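Bench notes, April: Taditz fingers vs Flunetti fingers, kitchen table setup
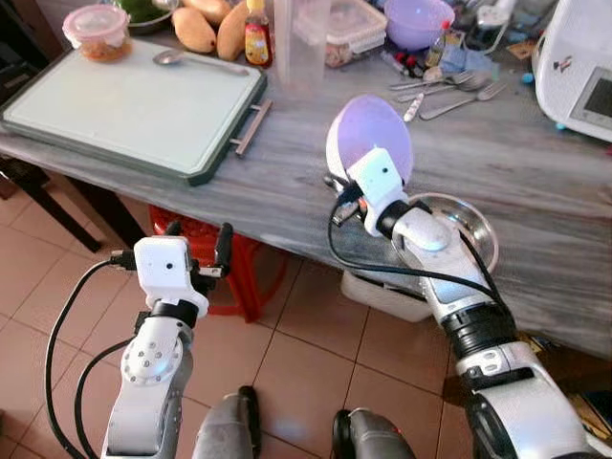
Entered by Annag Dunbar, 4:40 pm. Read by: G. MacRitchie (initials pending, as ever)

Taditz pair on both arms all afternoon. Lavender bowl in the right gripper, on its side, which is how Chantelle wants it for the pouring set. Left one open and waiting its turn.

Plastic rim: good. 47 grasps, 5 drops, and three of those were me fiddling with the closing force. Steel bowl: the polished rim upsets the wrist camera's depth something fierce. Achilleas says exposure. Achilleas said exposure about the door lock too.

Closing force now at 600 in the config, whatever unit Lindsay's driver thinks that is. At nearly 4,000 the arm faults and sulks until you power cycle it.

Flunetti fingers are wider and grey at the tips from last month's whiteboard marker trial. Kinder to the mangoes, useless on flat cutlery. Fork and knife both a write-off.

Cables: leave more slack at the wrist. Fiona, please don't zip-tie them again.

Still to do: spoon off the cutting board, left arm. Ask Farnthorpe for the softer pads, any colour.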